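4.2 Bead counting and session length in household practice

The second part of the study dealt with how prayer beads are used at home, away from the temple and its fixed hours. Households in Braldale and Jardine that had reported owning at least one string of beads in the April survey were asked to keep a simple record of each recitation session. The record asked for the time of day, the room, the number of full rounds completed, and the material of the beads. It did not ask for the words recited, as several families regarded these as private to the teacher and the student.

A total of 1,855 sessions were recorded by 364 households. Sessions before breakfast were the most common in both towns. Evening sessions tended to be shorter and were more often shared between two generations. In Jardine, older members of the household usually led the recitation and the younger ones kept count. In Braldale the two tasks were normally carried out by the same person, and the beads were passed on only when that person had finished.

The material of the beads had less effect on session length than expected. Users of seed beads reported that the surface became smoother with handling and that this helped them keep an even pace. Users of sandalwood spoke more often of scent than of touch. Glass beads were described as cold in winter and were seldom used before sunrise. Even so, when sessions held at the same time of day were compared, the three groups completed a similar number of rounds.

Place mattered more. Where a household had a separate shrine room, sessions were longer and interruptions were rarely noted. Where no such room was available, recitation was carried out in a bedroom or in the main living area, and respondents described small adjustments such as facing a particular wall or covering the seat with a clean cloth. These adjustments were treated as part of the practice and were recorded in the same column as the opening bow.

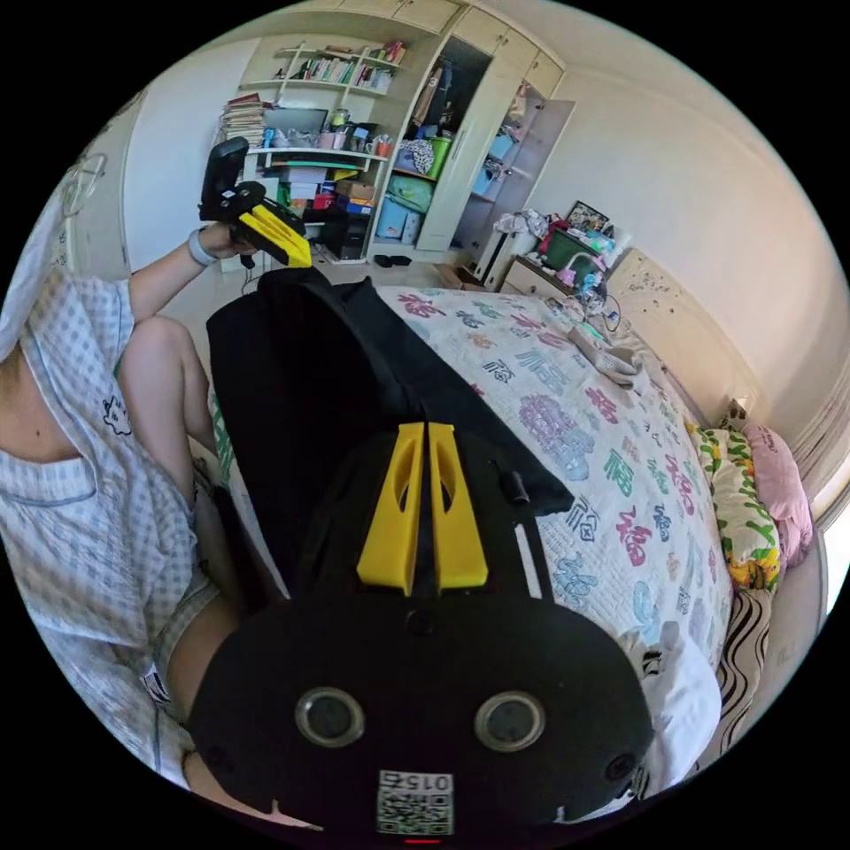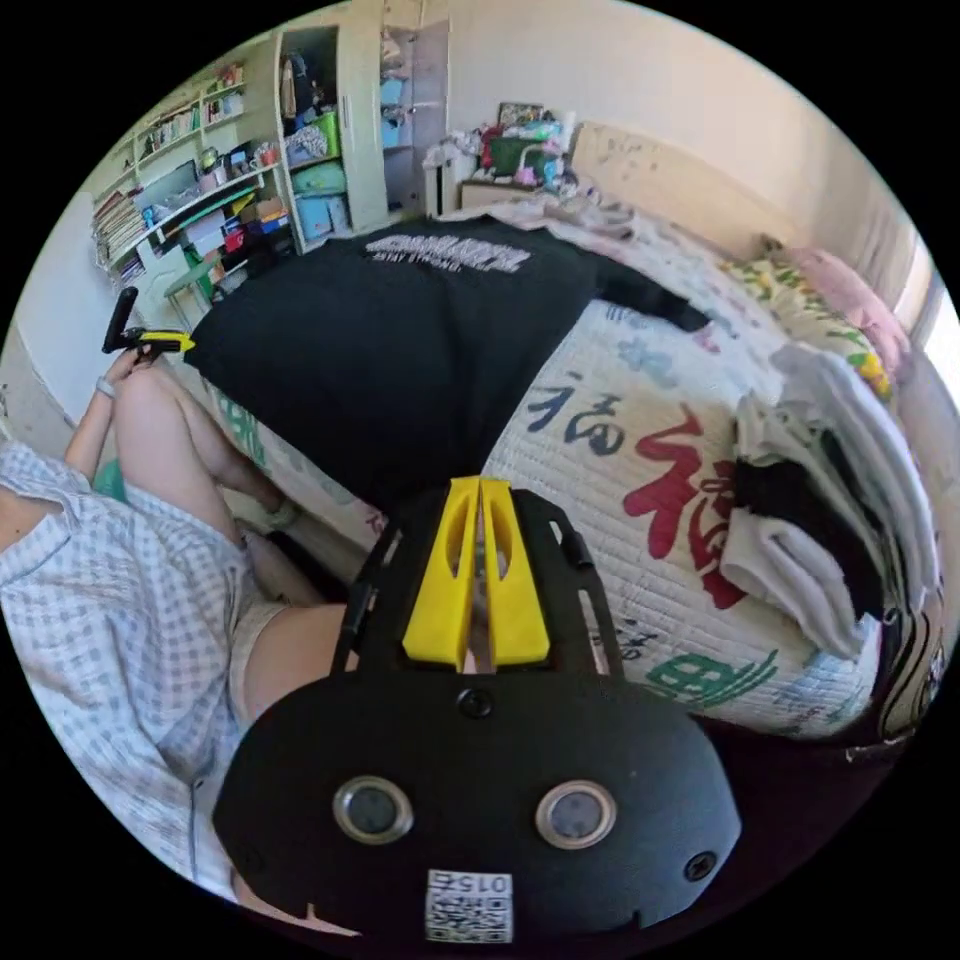 Figure 2. Two views inside a room with a bed, a seated person at the left of each.

Loss of count was reported in 16 households. The usual response was to return to the head bead and begin the round again, although a few respondents continued from the point at which they believed they had stopped. Both responses were defended by reference to family custom. The printed guide distributed by the Breltell reading circle recommends the first, while the older Anard handbook leaves the matter to the judgment of the person reciting.

The records have certain limits. They were completed by the users themselves, and short or broken sessions are likely to be missing. Some families wrote down a whole week at one sitting. For this reason the number of rounds is used here to compare groups and is not offered as a measure of individual devotion. The question of whether counting by hand on the finger joints follows the same pattern is taken up in Section 4.3.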